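Washing and looking after boxing kit: what works, and what I'd leave on the shelf

Most of the advice on keeping boxing gear clean comes from people selling something to keep boxing gear clean. I have trained on and off for years at Primside, and in that time I have been told to freeze my gloves, fill them with tea bags, rub them with lemon and spray them with a liquid that cost more than the wraps did. Most of it I tried. Very little of it earned a second go.

Hand wraps

Wash them after every session. I know the packet on mine says every few wears, but whoever wrote that hasn't opened my bag at nine in the evening. Put them in a mesh bag first, fasten the hook tab back on itself, and run them at 30 or 40 with whatever powder you use for towels. Without the bag you get one long knot with a sock in the middle.

Skip the fabric softener. It leaves a coating, and a coated wrap slides about on the knuckles and holds on to the smell. The sports detergents are a harder one to judge. I used a bottle of Ridevlow for a whole winter, going by the claim on the front that it "resets" fabric, and then went back to ordinary non-bio without noticing any change. If you like the scent, fine.

Hang wraps at full length over a door or a rail. Tumble drying shortens the stretchy kind, and it does the hook tab no good either. Roll them once they are fully dry, starting from the tab end, so the thumb loop is on the outside when you want it.

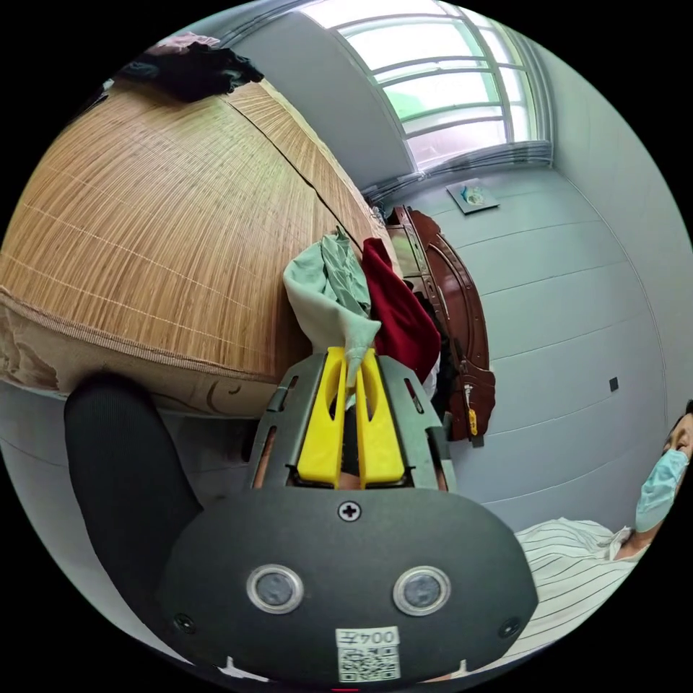 Gloves are where the really bad advice lives. No, they can't go in the washing machine. The foam takes in water, holds it for days and dries in lumps, and by then you've paid for a new pair. Freezing them doesn't do much either. I gave it three nights in the chest freezer next to the peas and had cold gloves that smelled the same by the second round.

What does help is dull. Open them as wide as the cuff allows the minute you get home. Wipe the inside with a cloth wrung out in water with a drop of white vinegar, then again with plain water, then stuff them with newspaper for an hour. Take the newspaper out -- people forget this bit and leave it in until the next session, so the damp has nowhere to go. Stand them cuff up near an open window. Keep them off the radiator, as leather cracks and the glue on the cheaper ones lets go.

Cedar inserts I will allow. They hold the glove open and smell pleasant for a month or so. Anything that plugs in and blows warm air, I would want to borrow before buying.

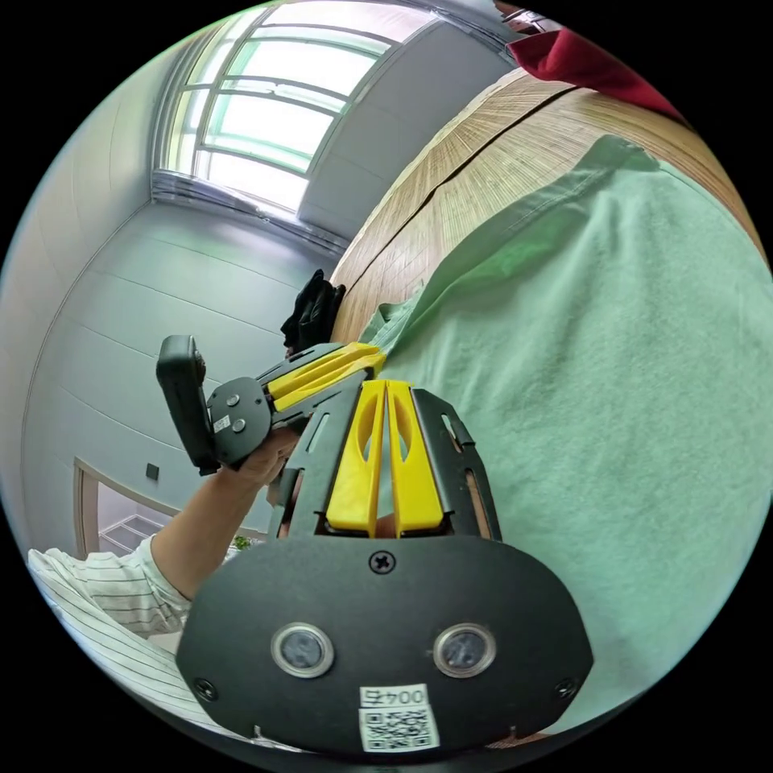

Cloths: keep one for the inside of the gloves and another for everything else.

Headguards and shin pads

Same treatment as gloves, but pay attention to the chin strap and the cheek pads, which take most of the sweat and get the least wiping. An old toothbrush gets into the stitching. If the padding has started to flake, no amount of cleaning will sort it out, and you'll be picking black crumbs off your forehead until you replace it.

Leather conditioner is worth using twice a year on real leather. On synthetic it does nothing except make the surface tacky. Look at the label before you spend the money. A good many gloves sold with the word "leather" in large letters turn out to have another word in small letters next to it.

Mouthguards

Cold water, soft brush, a bit of plain soap. Hot water will change the shape of a boil-and-bite one, and then it fits nobody. Toothpaste is gritty and scratches. Denture tablets once a week are cheap and do what they say, something I can't write about many products on this page. Keep the guard in a box with holes in it, and wash the box too.

Reading time: 473 words down, 510 to go 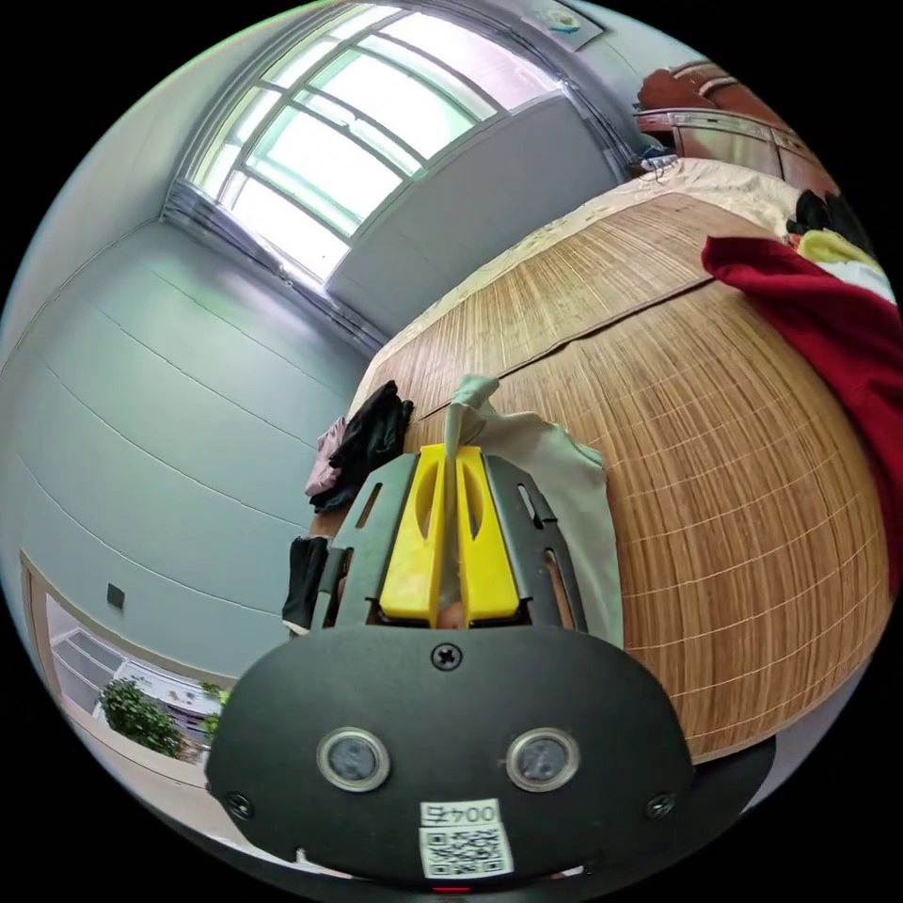
Word count: 510

The bag itself

A kit bag is the thing people blame last. You can scrub everything you own, put it back into a bag that has had wet wraps in it since July, and be back where you began by the weekend. Empty it completely. Turn it inside out if it will go, shake it over the bin, and wipe the lining with washing-up liquid in warm water. Bicarbonate of soda left in overnight and hoovered out does take the edge off. It won't rescue a bag with mould in the seams.

I bought a Turnlow bag with a "ventilated wet pocket", which is a pocket with four small eyelets in it. Wet things stayed wet. A carrier bag does the same job, provided you take it out when you get home.

Shorts, vests and satin

Turn satin shorts inside out, wash them cool and keep them away from anything with a zip. Blood comes out in cold water if you get to it the same night. Warm water sets it. For an old stain, soak in cold salty water and be prepared to lose -- white satin has a long memory. The stain stick from Camargo got a mark out of a grey vest of mine and did nothing at all to a cream one, so make of that what you will.

Boots need the laces out and the insoles out, every time. Insoles can be hand washed. The boots can't go in the machine if the soles are glued, whatever your training partner says about his.

What I would buy

A mesh bag, a bottle of white vinegar, a toothbrush and a pack of denture tablets. Spend anything left over on a second set of wraps, so one can be drying while you use the other.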